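Notebook, teleoperation bench, Skevance project
6 Dec 2018

Continued from the yesterday page. I restarted the recording computer in the morning, after that both arms answered without delay. The offset for the right wrist is still the one from August and I did not touch it.

Task for today is "pumpkin to plate" by remote control. The operator takes one pumpkin with the right hand, brings it over the plate, lowers it and opens the fingers. The left hand has no job in this version, it only must stay out of the way. The mug stays on the table as a distractor and should not be moved.

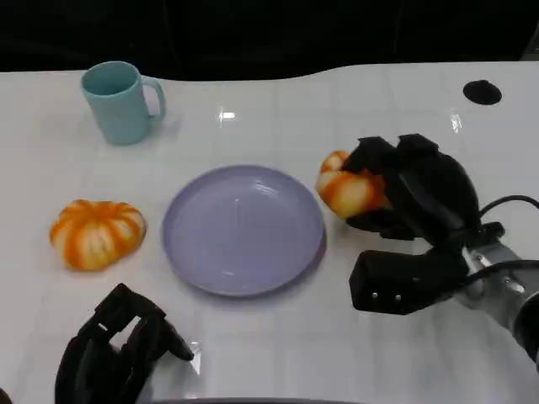 Nikola Dervishi
Operator and data notes, Ostham workshop

At this point the right hand has the pumpkin beside the plate and the left hand is open near the front. I like this kind of grasp, with the fingers closed around the body. When I try to pinch only with the tips, the ribs guide the fingers to the wrong place and the pumpkin turns.

The table is shiny and the ceiling lights make bright spots on it. For me as operator it is not a big problem, but whoever trains on this should check it. I wrote the same to the colleagues in Atinga.

Things I noticed while driving:
- I move too fast in the last part, before release. Slower is better, also for the copy.
- If I wait too long over the plate, the demonstration gets a long pause inside. Limit is now 210 frames, longer ones I mark for cutting.
- Keep the left hand still. Small shaking of my own hand goes into the data.

Files: the set before today ends at 2963, new recordings start at 3538. The numbers between are reserved for Clisalthorpe, please do not use them. Episode 1077 has a wrong task label, I still need to correct it.

Next: same task with the left hand and the other pumpkin, plate in the same place. Ask about a matte cover for the table.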